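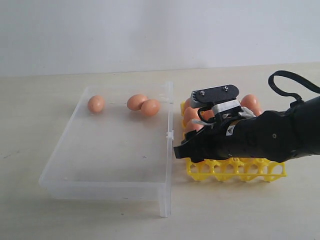
The Egg That Stopped the Line

The demonstration at Britance had been going for most of the morning when the arm closed on an egg and kept closing. By the company's account it took less than a second. The shell gave way, yolk ran into the finger joints, and the controller reported a successful grasp.

That last part is what bothers Maribel Urrego. She spent years inspecting packing equipment before she began advising small farms on what to buy, and she has seen plenty of broken eggs. "A machine that drops one and stops, I can work with," she says. "This one crushed it and went back for the next."

Britance sells the system, called Asent, to hatcheries that want eggs moved between trays and incubator racks without hired hands. Its brochure cites 2,782 transfers in testing and 2 breakages. It does not say how many of those eggs were the same size, or whether anyone swapped the rack partway through. I asked. The company said the test conditions were "representative" and left it there.

Efraín Arango, the engineer who wrote the incident report dated Mar 18, 2024, was more forthcoming. The force reading had frozen, he told me. A loose connector left the software looking at an old value, well under the limit, while the fingers went on squeezing. No check existed for a reading that never changed.

The fix is a few lines of code and a locking connector. Arango says the arm has since done 750 transfers without the fault coming back. Fine, but the first version passed its tests too – and the limit that failed over an egg is the same one meant to protect a worker's fingers.

Britance says the arm is slow and light enough to run without a guard. Urrego does not accept that for a machine whose sense of touch can go stale unnoticed. She wants a second, independent cutoff, and she wants it tested by pulling the cable out in the middle of a grasp.

Arango agreed that would be a good test. When I asked if it had been done, he said it was planned for July.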